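4.2 Tracing recalled lots

The second part of the study looked at how far a recalled lot could be followed after it left the plant. We used shipping records from Varma, a ground poultry processor, and from Starnis, the distributor that handled most of its orders. The recall covered 4,000 cases packed in May. Of these, 3,639 could be matched to a named store or kitchen by lot code alone. The remaining cases had been split or repacked at a Starnis warehouse, and their new labels carried only the date of repacking. 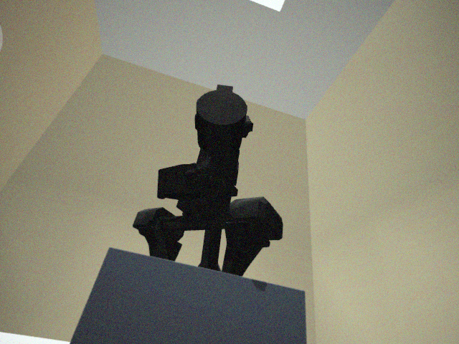
For the repacked cases we went back to paper invoices and compared delivery dates with the warehouse log. This narrowed each case to a group of possible buyers but rarely to a single one. Figure 5 shows the share of cases matched at each step from plant to buyer. The largest drop comes at the warehouse, where two lots were often combined on one pallet.

Buyers were told of the recall by phone or email, and 6 of the kitchens we contacted had already served the product when the notice came. None of them kept the lot code after opening a case. The Zindis stores did keep it, in the same ledger they use for returns, and their records agreed with the plant's in every instance. Jinness, which sells to school kitchens, began writing the original code on repacked boxes during the study period, too late to be included in our counts.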